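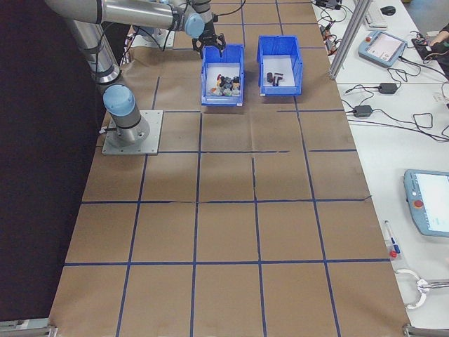 Fig. 4. Work table covered with brown kraft paper.

4. Covering and Preparing the Table

Read this section before you cut any paper. The Emora table cover set contains one roll of brown kraft paper, 12 edge clips, one tube of Widar low-tack paste and a hand cutter. Spare rolls are sold under part number 3774.

4.1 Before you start

1. Clear the table top. Items that are bolted down may stay in place. See 4.3.
2. Wipe the surface with a damp cloth and let it dry fully. Paper laid on a damp top will ripple, and the ripples do not come out later.
3. Check the edges for splinters, old tape and dried glue. Remove them with a plastic scraper.
4. Leave the roll in the room overnight if it has been stored somewhere cold.

CAUTION: The hand cutter is sharp. Keep the blade closed when it is not in use and always cut away from your body.

4.2 Laying the paper

1. Set the roll at the far edge of the table with the loose end coming from the underside of the roll.
2. Pull the paper toward you until it hangs over the near edge by the width of your hand.
3. Clip the near edge first. Place one clip at each corner, then one in the middle.
4. Go to the far side and pull the paper snug. Do not stretch it.
5. Clip the far edge the same way.
6. Cut the paper along the far side, leaving a hand's width of overhang.
7. Fold the side edges under and clip them.

Note: The standard roll is made for tables up to 300 cm long. On longer tables, use two sheets and overlap them. The upper sheet should point away from the side where people stand – otherwise sleeves and tools catch on the seam.

Note: Either side of the paper may face up. The smoother side takes pencil marks better. The rougher side holds small parts in place a little better.

4.3 Fitting paper around fixed items

Vises, lamp bases and mounting plates do not need to be taken off the table.

1. Lay the paper up to the item and mark its width on the paper with a pencil.
2. Cut a straight slit from the nearest edge of the paper to the first mark.
3. Cut out the shape of the base slightly small.
4. Slide the paper around the base and trim a little at a time until it lies flat.
5. Close the slit with a thin line of Widar paste. Press for one minute.

CAUTION: Do not run paper over a power cord or tuck a cord under the cover. Do not place paper against a lamp, heater or any part that gets hot in use.

4.4 Care and replacement

Change the paper when it is torn, oily or too marked to read your own notes on. In a shared shop this is usually every two weeks. Dry spills can be brushed off with a soft brush. If liquid gets under the sheet, take the whole sheet off and dry the table before you cover it again.

Paste left on the table top can be removed with warm water. Do not use solvent on a Brøndum oiled top, as it will leave a pale spot.

Clean used paper can go in the paper recycling. Paper with oil, paint or finish on it must not. Some finishes can heat up as they dry – lay that paper out flat outdoors until it is hard, then dispose of it by your local rules.

4.5 Ordering parts

Edge clips, pack of 12: part number 1437
Kraft paper roll: part number 3774
Low-tack paste: sold by Widar dealers

Section revised May 27, 2020, by Shobha Chettiar, Pivanen Product Support. Continue to Section 5, Tool Rail and Drawers.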